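Snack Packing, Week Three

Hi again! A few of you asked what I've been up to since I moved over to the Pimitz project, so I finally made a page for it. Short version: I spend my days teaching a pair of robot arms to pack a lunch, one demonstration at a time. I hold the two lead arms, the pair on the table copies me, and everything gets saved so the model can learn from it later. My wrists have opinions about this.

Our goal for February was 40 clean runs a day. On my first day I got 14, and I was so proud of them until Yuzuki Nishimura went through the recordings and threw out five. (Too much hesitating, she said. The model picks up on dithering, and it will happily dither right back at you.) So now I decide what I'm going for before I start moving, and I'm a lot quicker.

We change the layout between runs, and that part is way more fun than it sounds. Tray a bit to the left, tray a bit closer, nuts bunched up, nuts all over the place. Roel Van Acker likes to set up the mean ones, with everything crowded into one corner.
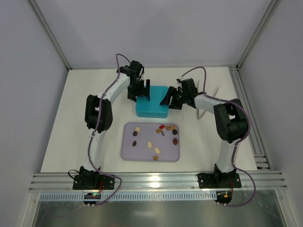

Lids are my nemesis. You need one arm to steady the box while the other one works at the rim, and if you squeeze a hair too hard the whole thing scoots away from you. Siebe Van den Broek showed me a trick where you come in low on both sides and let the fingers settle before you pull. I still lose one now and then - we keep those in a separate folder, because Siebe wants the recoveries for training too.

Raisins are the other thing. They stick to the fingers! I've had one ride along through most of a run before I noticed it. Almonds are lovely, though, and I'd do almonds all day if they'd let me.

My best day so far is 21 keepers, so yes, still a ways to go. Anouk Kuipers takes over the afternoon shift next week and she's much steadier than I am, so I expect to be embarrassed. More pictures once we get to the sandwich bags.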